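Keeping a Big Home Library in Order

Posted April 26, 2020

We have 3,826 books in this house, and yes, I know the exact number, and yes, it was a wonderful month finding it out! If you've got a few overflowing shelves and some time indoors, I can't recommend a home catalog enough. You'll find things you forgot you owned, you'll stop buying the same paperback twice (I had two copies of the same sea story, in different bindings, on different floors), and you'll finally know who borrowed your cookbook. These are the tips that worked for us.

Start with one shelf

Pick a small one. Take everything off, wipe the board with a barely damp cloth, let it dry all the way, and dust each book before it goes back. Hold the book shut and brush from the spine outward along the top edge with a soft, clean paintbrush. A one-inch brush is perfect. Skip spray polish anywhere near paper.

Write down less than you think

My first try had 11 columns and I gave up before I got past the mysteries. Now I keep author, title, year, language, and shelf. Add the translator if you read in more than one language, and the editor for collections. Plays are fun because they often have several names on the title page, so I file under the playwright and put everyone else in a notes column.

Copy from the title page, never from the cover. Covers shorten titles, shout the series name, and sometimes leave the subtitle off completely. The year is usually on the back of the title page, and if there's a whole string of them I take the latest one for that printing.

Give each shelf a short code

Ours are a room letter and a number, so H4 is the hall, fourth shelf down. Pencil the code on a slip of acid-free paper and tuck it inside the front cover. No sticky labels on the spines, please! The glue goes brown and takes the color off with it. If you already have labels, warm them gently with a hair dryer on low and lift from a corner with a fingernail, going slowly. Leave old or flaky covers alone. 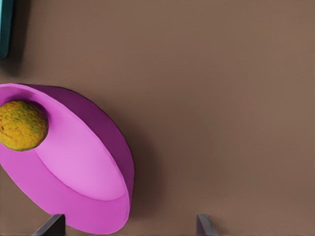 Bastos wrote in to say that slips fall out the minute a child opens the book, and that a soft pencil mark on the inside back cover, top corner, has held up far better over there. I tried it on the picture books and I'm a convert! A 2B pencil is soft enough to rub out later without denting the page. I still use slips for anything old or signed.

Series and sets

File a series under its author and put the volume number in its own column, so that the list sorts properly. Type 01, 02, 03 if your spreadsheet insists on putting 10 right after 1. That little trick saved me so much grumbling with the Civon atlases, where the volumes come in three heights and can't even sit on the same shelf. In the list they're together, and that's good enough for me.

Two editions of one title get two lines. Same book in German and English, also two lines, with a note on each pointing to the other.

The loan card

Keep a stack of plain cards in a box by the front door. When a book goes out, write the title, the borrower, and the month, and slide the card into the gap on the shelf. It sticks up a bit, you see it every time you walk past, and you remember to ask. I once got a novel back in July that I'd written off completely, all thanks to the card!

Musty books

Stand the book upright, fanned open a little, in a dry room with moving air but out of the sun. If the smell hangs on, put it in a lidded tub beside (not touching) an open dish of baking soda for a few days. Anything with fuzzy growth goes in a sealed bag, away from the rest, until you decide what to do with it.

Saving your list

Save a copy somewhere other than your computer. I print ours twice a year and keep it in an Ilano binder under the heading Index. Printing roughly 2,000 lines at a small type size is fine, more than that and I'd split it by room.

Next on my list is the sheet music, which has no spines at all and is currently living in a suitcase. If you've found a good way to shelve it, please write and tell me!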